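Sylvie Boychuk
July

Short thread on the Siltent plea, from the docket. Entry 2303 went up this morning.

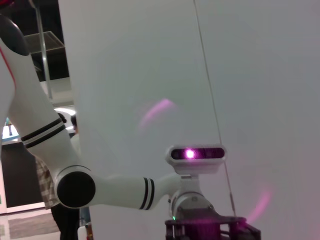 Robot arm, white with black joint caps.

1/ The former finance chief of Siltent pleaded guilty to one count of wire fraud and one count of falsifying books. The other six counts are dismissed at sentencing under the agreement.

2/ The conduct: revenue from Kakbridge, a distributor, was booked before anything shipped. The plea papers list 27 invoices across 8 quarters. Side letters let Kakbridge return everything.

3/ The side letters never went to the auditors. They were kept in a personal email account, and the government got them by warrant. The motion to suppress was denied in one paragraph.

4/ Loss amount is still open. The government says over $70 million, measured by the share price drop. The defense wants it tied to the invoices alone – a much lower guideline range.

5/ The plea has a cooperation clause. Laurier Bélanger, former chief executive, is charged separately and has pleaded not guilty. His lawyers have asked for the interview notes.

6/ Nister, the lender, filed a claim for restitution. The judge wants briefs on whether a secured creditor counts as a victim when its collateral covered part of the loan.

7/ No sentencing date yet. Bail terms are unchanged – passport surrendered, no contact with Kakbridge staff.

Filed under: Courts, White-Collar, Threads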